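6월 메모. 밀린 거 한꺼번에 씀. 커피 두 잔째.

손에 드는 그리퍼로 시연 모아서 정책 학습시키는 거, 계속 하고 있다. 지난 글에서 "데이터 더 모으면 되겠지" 하고 끝냈는데 안 됐음. 400개까지 모았는데 성공률이 그대로였다. 진짜 그대로. 100개로 학습한 거랑 거의 차이가 없어서 처음엔 체크포인트를 잘못 불러온 줄 알았다. 경로 세 번 확인함. 맞게 불러왔더라.

그래서 한 이틀 로그만 봤다. 실패한 것만 골라서 느리게 돌려보기. 지루함. 근데 보다 보니까 패턴이 있었다. 물체를 놓치는 게 아니고 애초에 엉뚱한 데로 내려간다. 특히 물체가 화면 가장자리에 걸쳐 있을 때. 가운데 있으면 잘 집는다. 옆에 있으면 자꾸 빈 데를 집으러 감.

원인은 뭐 뻔했다. 내가 시연할 때 버릇. 손목을 먼저 돌려서 물체를 가운데 놓고, 그다음에 내려간다. 400개가 전부 그렇다. 시작 프레임부터 물체가 얌전하게 중앙에 있음. 정책 입장에선 가장자리에 있는 물체를 본 적이 거의 없는 거다. 데이터 양이 문제가 아니었고 시작 자세가 다 똑같았던 것.

## 그래서 바꾼 것

방법 자체는 별거 없다. 연구실에서는 그냥 "삐딱 시작"이라고 부르는데 이름이 좀 그렇다. 나중에 논문 쓸 때는 바꿔야지.

- 시작할 때 물체를 일부러 화면 한쪽으로 몰아놓음
- 그 상태로 잠깐 멈춤. 바로 움직이면 첫 관측이 몇 장 안 남는다
- 거기서 천천히 보정해서 접근
- 손가락은 끝까지 벌린 채로 시작

멈추는 게 은근 중요했다. 처음엔 안 멈추고 찍었는데 보정 구간이 너무 짧아서 학습에 별 영향이 없었음. 손이 급해서 그렇다. 나는 원래 급하다.

시작 위치는 왼쪽 / 오른쪽 / 위 / 아래, 거기에 대각선. 종이에 표 그려놓고 하나씩 지워가면서 찍었다. 대각선이 제일 찍기 싫음. 손목이 아프다. 왼쪽 위가 특히.

추가로 찍은 건 36개. 딱 36개다. 더 찍으려고 했는데 손목이 항복함. 기존 400개에 그냥 섞어서 다시 학습. 샘플링 비율만 올려줬다. 안 올리면 묻힌다. 이것도 한 번 그냥 돌려보고 알았음. 하룻밤 날림.

물체는 기존이랑 똑같이 썼다. 물체까지 바꾸면 뭐 때문에 좋아졌는지 알 수가 없으니까. 책상도 그대로, 조명도 그대로. 바꾼 건 시작 자세 하나.

## 결과

평가는 18번씩. 적은 거 안다. 다음 주에 더 돌릴 예정이니까 일단 숫자만.

| 설정 | 중앙 시작 | 가장자리 시작 |
|---|---|---|
| 시연 100개 | 15/18 | 4/18 |
| 시연 400개 | 16/18 | 5/18 |
| 400개 + 삐딱 36개 | 16/18 | 13/18 |

가장자리에서 5에서 13. 솔직히 이 정도일 줄은 몰랐다. 중앙 시작은 안 떨어졌고. 이게 제일 걱정이었는데 다행. 보정 동작을 섞으면 중앙에 있는 것도 괜히 한 번 흔들고 가지 않을까 했거든. 두어 번 흔들긴 했다. 그래도 집긴 집음.

아래는 삐딱 시작에서 손목 카메라에 잡히는 화면. 이런 걸 정책한테 보여줘야 했던 거다.
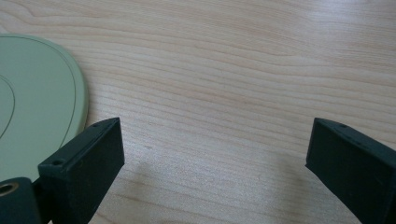 *초록 원판이 왼쪽 가장자리에 걸린 화면. 손가락은 벌린 상태, 가운데는 나무 상판뿐.*

이런 화면이 예전 모델한테는 쥐약이었다. 손가락 사이에 나뭇결만 보이고 물체는 옆에 일부만 걸쳐 있으니까, 그냥 가운데로 쑥 내려가 버림. 바닥 집기. 그 소리 들으면 진짜 기운 빠진다. 새 모델은 일단 옆으로 간다. 좀 머뭇거리다가 가는데 그 머뭇거림도 내가 시연할 때 멈춘 거 그대로 배운 듯. 확실친 않음.

안 되는 것도 적어둠.

대각선은 여전히 약하다. 남은 실패 다섯 번 중에 셋이 대각선. 내가 대충 찍어서 그런 거 같은데 다시 찍을 생각하니 벌써 손목이... 그리고 상판에 빛 반사가 세게 들어오는 시간대에는 아직 안 돌려봤다. 오후 네 시쯤 되면 책상이 번쩍번쩍한다. 블라인드 내리면 되긴 하는데 그럼 실험이 아니지.

Oksana Zakharchenko한테 결과 보냈더니 답장이 한 줄. "비율만 올린 효과 아니냐?" 맞는 지적임. 기존 400개에서 아무거나 36개 골라서 똑같이 비율 올린 대조군이 필요하다. 왜 이 생각을 못 했지. 지금 돌리는 중이고 아침에 끝날 예정. 이거 결과가 비슷하게 나오면 이 글은 조용히 수정됩니다.

할 일:

- [ ] 대조군 (도는 중)
- [ ] 대각선만 따로 다시 찍기
- [ ] 멈춤 시간 줄여보기. 머뭇거림 줄어드는지
- [ ] 오후 네 시 책상
- [ ] Hemon 서버 디스크 비우기, 또 꽉 찼음

코드는 정리 안 돼서 못 올린다. 샘플링 비율 바꾸는 부분은 몇 줄 안 되니까 궁금하면 댓글 주세여. 오타는 내일 고침.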